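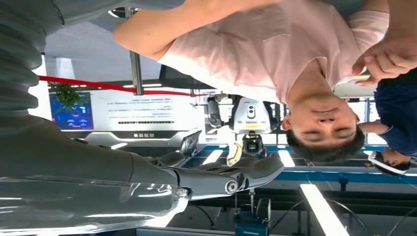
But what do you do when the bus just doesn't come, someone asked under my last thread, and don't say walk. Okay! I was going to say walk! Let me do this properly then, because it's been months since I sold the car and I have Opinions about buses now. Long one, go get a snack.

So for anyone new, I sold the car in January. It needed a new transmission and I looked at the estimate and looked at the car and we both knew. I live in Flerside, my job is across the river, and I take the 41 to the Jondier transfer and then the 510 the rest of the way.

Door to door it's 70 minutes when things go right. Driving was half that, plus however long I spent circling for parking while getting madder and madder. I never used to count the circling. I count it now, and the bus still loses, just by less.

Back to the question. When the 41 doesn't come, first thing I do is give it ten minutes. A bus that's ten minutes late is a late bus. After that I treat it as a bus that isn't coming and start making choices.

Choice one is walking up the hill to the other stop, where the crosstown goes by. It's a real hill. In February I did it in boots that were a half size too big and I got a blister I could've named.

Choice two is texting work. My boss takes the train so she gets it. If your boss drives, I'm sorry, you'll have to explain what a transfer is every single time. They nod and then they say "couldn't you take an earlier one?"

(I do take an earlier one. That's the one that didn't come.)

Choice three is a rideshare, and I have a rule, it comes out of the same envelope as takeout. So every time I panic and order a car I'm eating eggs for dinner. This has made me very calm at bus stops.

People ask about the app a lot. I use Drotell for tickets and it's fine. Buying a pass is easy. The arrival times are more like a mood. It'll say 4 min, 4 min, 4 min, 9 min, and then the bus just rolls up while you're staring at your phone.

Screenshot your pass before you leave the house!! I don't care what the app says about screenshots. My driver on the 510 has never once minded, and there's no signal under the overpass, and you do NOT want to be the person at the front of the line shaking a phone at the ceiling.

Where to sit, a short guide by me. On the 41, right side, past the back door. You get the river, and the heater on that side works. Left side is over the wheel and your knees end up by your ears.

On the 510 it doesn't matter, they're all the newer buses and every seat is equally hard. I bring a scarf and sit on it. I felt silly about this for maybe two days and then I saw a woman with a full cushion with a handle, and she looked like a queen.

Also the seats up front are for people who need them. I know you know. I'm saying it for the guy with the duffel bag.

The transfer at Jondier is where the whole thing falls apart or doesn't. On paper you get six minutes. If the 41 catches the light by the bank you get six. If it doesn't you get two and you're crossing the lot at a trot with coffee going down your sleeve.

If you miss it, the next 510 isn't for half an hour, and that used to ruin my entire morning. Then I found Paiva, the bakery on the corner facing the shelter. They do a cardamom bun that is the size of my face. I've missed the 510 on purpose. I'll say that once and then I'd like us to move on.

The window stools at Paiva look right at the bus bay, too, so you can see it pull in and still have time to get your coat on. Don't order anything that needs a fork, though. Learned that with a quiche.

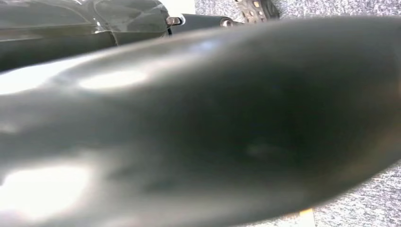
Super close up and shiny.

Okay where was I. Money! Everyone wants the money part.

After adding up insurance, gas, parking and all the little repairs from last year, then taking out bus passes and the panic rides, I'm ahead by some 3,000 dollars on the year if it keeps going like this. I checked it twice because it seemed too good. I also left out snacks, see cardamom bun, so take that how you like.

I haven't done anything exciting with it. Part of it went to the dentist. Part of it is sitting in savings being boring. I did buy a really good raincoat, and if you take one thing from this thread let it be that you should spend car money on a raincoat.

Get one that covers your butt. The shelter bench is wet until at least 10 am no matter what the weather did. I don't know where the water comes from.

Groceries are the part I was most wrong about. I figured I'd do one giant trip with one of those fold-up carts. The cart tips over if you look at it. On a moving bus it's a second passenger, and a bad one.

What works for me is two small trips a week on the way home, one backpack, cans on the bottom, bread in my hand like a baby. Cat litter gets delivered. I tried carrying cat litter one time and had to sit down on a wall.

I waste way less food this way, by the way! When you've personally hauled a cabbage across a river you will eat that cabbage.

Things I miss about the car, since somebody's going to ask:
- singing
- leaving an umbrella in it
- going to the good garden center (no bus goes anywhere near it, I've looked)
- crying in it, sometimes, it was a nice private place for that

Things I don't miss: scraping ice, the noise it made, the other noise it made.

The singing one is real. I didn't know how much I sang until I stopped. I do it while cooking now and my neighbor knocked on the wall once, in rhythm, so I'm choosing to take that as support.

Reading is what took the singing's place, kind of. I get sick if I read on the 41, too many turns, but the 510 goes straight up the avenue and I can get through a chapter each way. I've read more since winter than I did in the two years before. Mostly mysteries. Some of them bad, I finish them anyway.

If you get queasy too: look out the front, crack the window, ginger candy. Skip the seats that face backward. I don't know who those are for.

A couple of people asked about going home late. The last 41 leaves the transfer at 11:20 pm and I don't cut it close anymore. I did that once, stood there and watched its taillights go up the ramp. It's a very specific feeling. That was an eggs for dinner week.

Now if I'm out with friends I just say at the start, hey, I turn into a pumpkin at eleven. Half the time someone goes "oh thank god" and leaves with me. I think a lot of us wanted to go home at eleven.

Weekend service is bad, I won't pretend. It's hourly and it skips the stop closest to me. I've started planning one thing per day on weekends instead of four, and the one thing gets done, and then I take a nap. Not sure if that's the bus or just getting older.

I know this doesn't work for everybody. I don't have kids to drop at two different schools, I don't work nights, and my knees are okay with the hill. If my stop moved three blocks I'd probably be on here shopping for a used hatchback. Please don't use my thread to yell at your sister.

But if you're on the fence and you've got a line that goes more or less where you're going, try it for two weeks before you sell anything. Leave the car parked. Do a rainy day. Do a day when you're carrying something stupid.

And to the person who asked: yes, some mornings it just doesn't come, and I stand there, and it stinks. Happened twice last month. I put the raincoat hood up and go up the hill.

Oh, and somebody wants to know which boots I switched to. Will dig up the name tonight, the label's worn off and I've got to find the box.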